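3.2 Fit Consistency in Small-Batch Footwear and Garments 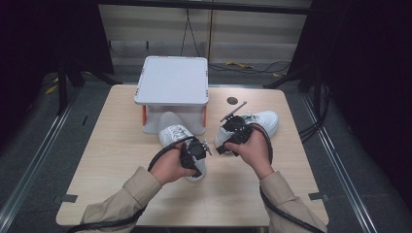

The brands in this study grade their sizes from a single base pattern. Larger manufacturers correct the graded pattern at several points after wear trials, but a small label seldom has the budget for more than one round. The result is a size range that fits well near the base size and drifts toward the ends. We refer to this as grading drift and treat it separately from sewing variation, which affects every size in the same way.

Two labels agreed to share their pattern files and return records. Kustwood sells low-top canvas and leather shoes, along with a short line of cotton shirts. Paucar sells shirts and work jackets only. Both cut and assemble through Plavangate, a contract workshop that takes orders below the minimum set by most factories. Using the same workshop removes one source of difference between the labels, although the cutting tables and operators assigned to each order were not controlled.

For each label we took the base pattern and the two sizes furthest from it, and compared the finished items with the specification sheet. Shirts were measured flat after 15 hours of rest at room temperature. Shoes were measured on the inside, from heel seat to toe, with the insole in place. Every item was measured twice, and the second reading was taken without reference to the first. Where the readings disagreed by more than 2 mm, the item was set aside and measured again by a different person.

Returns were coded from the customer's written reason. Codes were assigned for length, width, sleeve, collar and other. A return that gave no reason was kept in the total but left out of the comparison by code. Many customers write only "too small," and we did not try to guess which part of the item was meant. These entries were coded as other, so the counts for length and width are likely to understate the real number of fit complaints.

The main finding is that measured drift and return reasons do not line up as closely as the labels expected. In shirts, the largest departure from specification was at the sleeve opening, yet customers wrote far more often about collar fit. Edith Bermúdez, who graded the Paucar patterns, suggested in interview that buyers roll their sleeves and so never notice the error. The return records cannot confirm this. It would be consistent with the lower rate of sleeve complaints in short-sleeved styles, but those styles also sell in smaller numbers.

In shoes the pattern was simpler. Inside length stayed close to specification in all sizes, while width at the ball of the foot fell short in the largest size. Kustwood had scaled width by a fixed step taken from an older last, and the step was carried over when the last was replaced in April. Complaints coded as width were concentrated in the same size. Because the label changed its insole supplier in the same period, part of the shortfall may come from the thicker insole, and we cannot separate the two effects with the records available.

Both labels used the Varkgate size chart on their product pages. The chart gives body measurements only. Neither page listed finished garment measurements when the records were exported on 2026-01-06, and a customer comparing two items from the same label had no means of seeing that one was cut with more ease than the other. Paucar has since added chest and back length to its jacket pages - the effect on returns is outside the period covered in this section.

Figure 3 plots departure from specification against distance from the base size, with shirts and shoes shown separately. The lines should be read as descriptive. The number of items measured at each end of the range is small, and items set aside for a third reading are included at the value of that reading. Section 3.3 applies the same return codes to exchanges, where the size requested in place of the first gives a more direct indication of the direction of the error.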